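Plinmont is a small horror adventure for PC, made in spare time by Stellan Nygård (code, writing) and Éabha Ó Conaill (sound). This repository holds the source of the playable demo. The full game is planned for October.

## What you play

You are a night cleaner in the Duseck hotel, and each night one room more is on your list. There is no combat. You can walk, listen, hide and clean, and the hotel remembers which rooms you have left dirty.

The demo has 2 chapters and takes one evening if you play it slowly. Please use headphones – much of the fear is in the sound, and on laptop speakers the footsteps are almost lost.
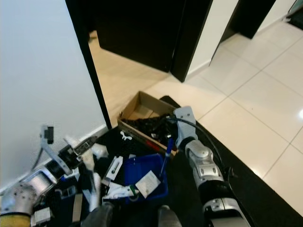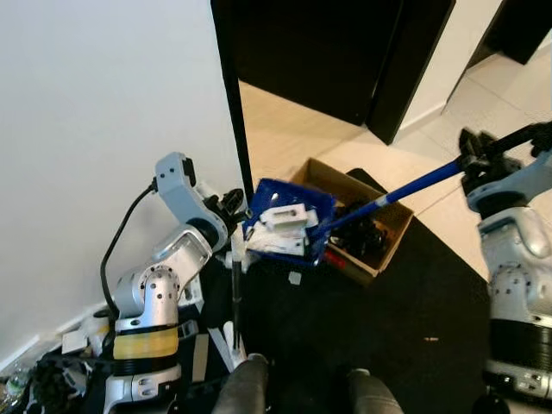 Doors are the main rule of the game, so please read this before you report a bug. A door which you close stays closed until the next night, also when something is behind it. Dark doors against a white wall are easy to find even with the brightness very low, and all corridors in chapter 2 are painted this way. Your tools follow a simple rule too: the broom goes in one hand and the dustpan in the other, and while you hold both you can't open anything. Players of the first build asked us to change this. We kept it.

## Running the demo

1. Clone the repository.
2. Run `setup.sh` and wait until the assets are unpacked.
3. Start `plinmont`. The first start is slow.

Saves are written to the `saves` folder. Saves from the first build don't load in this one, sorry.

## Known problems

- The elevator music sometimes continues after you leave the elevator.
- With a controller, the map can't be closed with the same button that opens it.
- In the laundry room the subtitles come too early.

## License

The code is free to use under the MIT license. The music and the voices are not included in it – please write to Éabha first if you want to use them.

Last change of this file: 27 Mar 2026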